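Inicio · Datos · Puestos · Cambios · Contacto

Tiempo de lectura: 4 min

# Vevolell: ficha de datos

Conjunto de episodios de manipulación con dos brazos, grabado en el laboratorio de Fidari para la línea de preparación de kits de higiene de Gravine. Versión del 23/10/22.

## Para qué se hizo

Gravine prepara neceseres para residencias y hospitales. Parte del trabajo consiste en colocar cepillos de dientes en soportes, poner la botella de enjuague en su sitio y dejar el puesto ordenado antes del siguiente pedido. Hasta septiembre lo hacía todo el personal de línea, a mano y de pie. Vevolell recoge esa tarea para entrenar una política de control que se encargue de la colocación y deje a las personas la revisión y los casos raros.

La ficha va dirigida a quien vaya a entrenar con los datos y también a la plantilla de Gravine, que pidió tener por escrito qué se graba y qué cambia en su puesto.

## Contenido

- 600 episodios teleoperados, con los dos brazos en todos ellos.
- 16 variantes de disposición inicial sobre la mesa.
- Vídeo de cámara fija, posiciones articulares y estado de las pinzas.
- Una etiqueta por episodio: completo, parcial o abandonado.
- 230 episodios con anotación adicional de errores de agarre.

No hay audio. Los episodios abandonados se conservan y se pueden filtrar por etiqueta.

## La tarea

Cada episodio empieza con los cepillos tumbados sobre la mesa o ya repartidos entre la mesa y el soporte. El operador los recoge por el mango y los deja de pie en el soporte de alambre, sin volcar la botella. Los cepillos son de varios colores y no todos tienen el mismo grosor de mango.

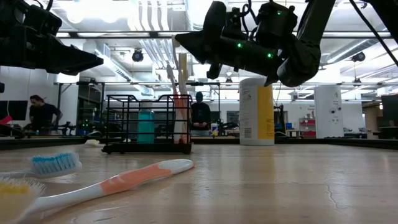 El reparto entre el brazo izquierdo y el derecho queda a criterio del operador. Probamos a fijarlo por norma y lo descartamos: los episodios salían más lentos y había más cruces. Quien necesite un reparto estable puede usar el campo `brazo_primario`, que indica qué pinza hizo el primer agarre.

El mango es la zona de agarre recomendada. Si la pinza cierra sobre las cerdas, el episodio se etiqueta como parcial aunque el cepillo termine en su sitio, porque en la línea real esa unidad se retira.

## Cómo se grabó

Los operadores fueron empleados de Gravine con experiencia en el puesto y técnicos de Fidari. Antes de grabar, cada uno hizo 10 intentos de práctica que no forman parte del conjunto. Las sesiones se hicieron en horario de trabajo y se pagaron como tal.

Bickerstaff revisó las etiquetas. En los desacuerdos prevalece la suya y la original se guarda en `etiqueta_previa`.

## Qué cambia en el puesto

Desaparece la colocación repetida, que era la parte con más quejas de muñeca y hombro. Aparecen tareas nuevas: reponer material al alcance de los brazos, retirar unidades mal agarradas, decidir cuándo parar y registrar el motivo de la parada.

El ritmo lo sigue marcando la persona. La célula no arranca un pedido sin confirmación en el puesto, y cualquiera puede detenerla sin pedir permiso. Gravine se ha comprometido a no usar los registros de parada para evaluar a nadie. La formación es la misma para todos los turnos.

Queda sin resolver la rotación. Vigilar la célula una jornada entera cansa de otra manera, y varios operadores prefieren alternar con el empaquetado manual. La propuesta de turnos partidos entre ambos puestos sigue abierta.

## Limitaciones

- El laboratorio tiene una iluminación distinta de la nave. No conviene dar por buena una política sin probarla allí.
- El fondo no es uniforme y en algunos episodios aparece gente trabajando.
- Un solo modelo de soporte.
- Los cepillos con funda no están representados.

## Uso y privacidad

Se permite el uso en investigación y en desarrollo interno de las tres entidades. No se permite identificar a las personas que aparezcan en el vídeo ni medir con él el rendimiento individual. Las solicitudes de retirada de un episodio se atienden sin exigir motivo y se aplican en la versión siguiente.

## Cambios

Esta versión corrige etiquetas de episodios parciales y añade `brazo_primario`. El formato de archivos es el mismo que en la anterior.

Contacto: equipo de datos de Fidari · © Fidari · Volver arriba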